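Oct 25, 2020. Griltow sim cell, Franka arm, bedroom layout.

Kanako Ogura says the grasp problem is fixed by the new finger friction. I doubt it. She changed friction and the solver step in one go, so we can't say which did what. Put friction back to the April value, left the step at 2,000 Hz.

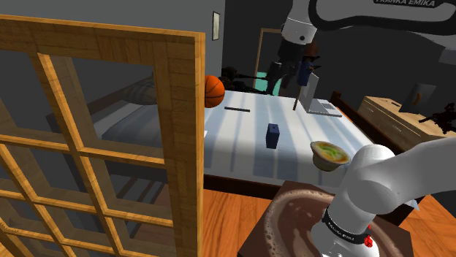 Also want the clutter checked. The bowl is up in the air over the bed edge and the basketball hangs by the window frame, so spawn heights need a look before anyone trusts a contact log. Reran 12 seeds, 2 dropped the block.
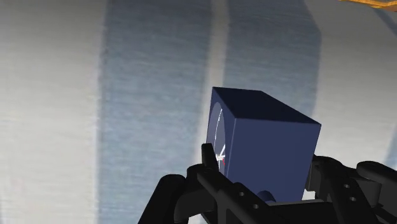
Left finger pad offset still suspect. Narkton's config has it mirrored from the right one and I don't buy that. Kanako to diff the two files. No more friction edits until then.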